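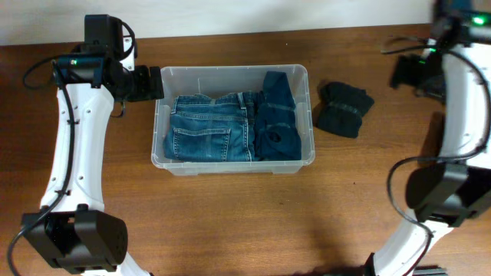
# Report on a Visit to the Petek Laboratory

In September, members of the Flesside technical exchange group visited the Petek laboratory to review its work on two-armed handling of clothing. The visit was arranged at the request of our logistics section, which had asked for a first-hand account of the laboratory's training method before the next planning round. Our host was Panagiotis Janevski, who leads the manipulation group. Ognjen Nedeljković presented the results and answered questions during the afternoon session.

## The method under review

The group trains its control policy from demonstrations. An operator guides both arms through a complete task, and the recorded motion is stored together with the camera views. The policy then learns to predict short sequences of movement from what the cameras show. Mr. Janevski explained that the laboratory had used this approach for rigid parts for some time and had moved to clothing because garments change shape whenever they are touched.

The change introduced this year, known within the laboratory as Linetti, concerns the way demonstrations are selected. Earlier training sets contained only clean runs. Under Linetti, operators also record recoveries: a garment that slips is picked up again, and a fold that opens is pressed back before the task continues. These segments are labeled and given more weight in training.

## Work at the bench

The delegation was shown to the bench at 2 p.m. The task set for the arms was the packing of everyday clothes into a clear plastic bin. Mr. Nedeljković noted that jeans are among the easier items once folded, as the heavy fabric holds its position. Socks are harder for the system. They are small, they bunch up in different ways, and the policy has fewer reliable edges by which to judge where to close the gripper.
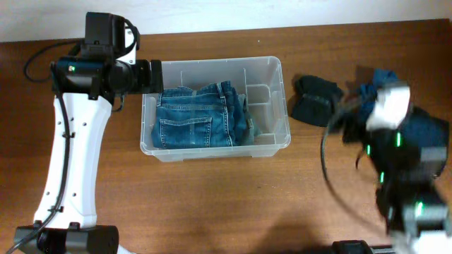
*Packing task at the Petek bench: folded jeans in the bin, a sock on the table, and the right arm holding a blue garment.*

Members asked why both arms were mounted so close to the bin. Mr. Janevski replied that short reaches reduce sag at the wrist, and that the learned motions had become smoother after the mounts were brought in. He acknowledged that the arrangement leaves less room for large items such as coats, which have not yet been attempted.

## Results presented

The laboratory reported an evaluation of 100 packing attempts with the earlier training set, of which 46 ended with every item in the bin and no help from staff. The corresponding trial for Linetti was still in progress, and Mr. Nedeljković declined to give a partial figure. He stated that most of the earlier failures began with a missed grasp that the policy did not attempt to correct.

Our group raised the question of whether the method would carry over to other bins and tables. The laboratory has one comparison planned with Lekar, a partner workshop that uses a different table height and different lighting. No data from that site was available at the time of our visit.

## Follow-up

Petek has agreed to send its labeling guide for recovery segments, along with the written test procedure. The logistics section will review both documents and forward any questions to Mr. Janevski. A return visit will be considered after the Lekar comparison has been completed.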